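Search this site Enter keyword Go

Shop Diary: Can It Do the Bench Work Yet?

4 min read

June, 7:40 a.m. Coffee made, cell powered up. Continuing the question from the last entry, which is whether any part of the refurbishing line at Prindovico can be handed over to the arm before the fall orders come in.

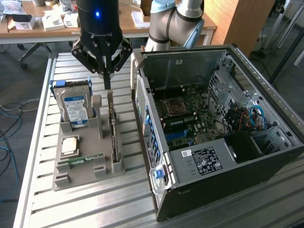 Parts fixture, second version

The printed fixture is the piece I have spent the most time on, and it is dull work. The drive stands upright in the rear slot, the CPU lies in a square pocket, the RAM is in the long recess in front of it. Every part has one place and one orientation. The tower lies on its side with the panel off, so all the insertions are from above.

The first version had the pockets too tight. PLA shrinks a little and I had allowed for none of it. I opened the clearances, added a lead-in chamfer to the narrow slots and reprinted overnight. Print time was 17 hours, which ties up the printer for a whole day if the first layer fails.

What a person does without thinking

I timed myself on the same job. Pick up a memory stick, turn it so the notch lines up, set it in the slot, press until both ends seat. I feel for the notch with a thumb and hardly look. The arm has no thumb. It has two flat fingers and a force reading at the wrist, and the force reading is noisy when the fingers hold something thin and tall. A small tilt at the grip becomes a large error at the bottom edge.

The current search routine touches down, backs off, shifts, and tries again, up to 15 attempts before it stops and asks for help. I set the limit there after watching it work patiently at a slot it was never going to find.

Log so far

Cycles recorded on this fixture: 136. I am keeping the failures in the same file as the successes, with a note on each. Most of the notes say "tilt" or "cable." The cable ones bother me more. Loose wires inside a case are never in the same place twice, and I have no good model for them. A person pushes them aside with the back of the hand.

The CPU I am leaving for last. Bent socket pins cost a motherboard, and the retention frame has to be open before anything goes near it.

Cost

Urquhart wants 4000 for a year of support on the planning software, paid up front. Jitis is cheaper but has no force control worth using. I wrote back to Urquhart asking for a monthly rate. No reply as of noon.

Home use

The Vovetti newsletter came again, with a kitchen machine that is supposed to load the dishwasher. I would like one. I doubt it. My bench has fixed lighting, a fixture cut to match the parts, and a case that stays where I put it, and memory is still hard. A sink full of forks offers none of that. Floors, yes, those are done well enough by machine now. Laundry folding, no. Towels perhaps.

For the shop I would say fetching and staging parts is ready – seating them is not, and cable routing is a long way off.

Tomorrow

Shorten the fingertips and try a thin rubber pad on one side only. Re-zero the wrist sensor after warm-up, not before. Order more filament, gray. Move the coffee off the controller shelf.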